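Pavum Bench Cell Operator Guide
Section 5: Work Surface Rules and Safe Placement 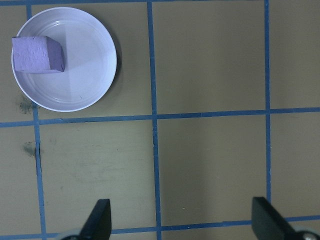

Figure 5-1. Plate and foam block on the taped grid, gripper fingers open.

5.1 Before each session
1. Confirm that the painter's tape lies flat. Replace any strip that has lifted.
2. Set the plate fully inside one grid square. The rim must not cross the tape.
3. Place the foam block on the base of the plate. The block must not overhang the rim.
4. Remove all other items from the grid.
5. Open the gripper to its full width and clear both hands from the surface before enabling motion.

CAUTION: Do not reach between the gripper fingers while the arm is enabled. Press Stop and wait for the status light to turn off.

NOTE: Scuffs and smudges on the board do not require action. Gouges or raised edges must be reported before use.

5.2 Inspection
The grid shall be inspected after every 800 cycles. Record the result on Form 396 and send it to Mafalda Fonseca, Cell Safety, Prollorport site. Boards that have reached 1450 cycles shall be replaced.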